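June, 7:40 am, Bilstead store room

Got in early to have a go at the packing before the Nurlow shipment piles up on us. Started with the yellow shelving, and wow, the thin rods have wandered again! I've moved the long ones to the back and the label stock to the end bay (318 labels left, so we need to reorder before the next 1,000 go out).

Tried the Gunn cartons too. They fold up nicely, but the tape lifts at the corners if you rush it, so press it down with your thumb and give it a minute. I weighed one filled at 300 grams and it felt fine to carry.

Next job was sorting out what goes in the big translucent bin on the carpet. For now it's cardboard boxes and the metal scoop with the black handle, all together, and I kind of like having them in one place (easy to drag over to the shelves).

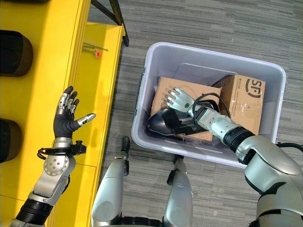 Žofie Slanina: please keep the scoop out of the box bin, I'd rather it had its own hook by the door. Also the Nerkusville order is 49 cartons now, so save me the good tape!

Fine, hook it is. Will look for one after lunch.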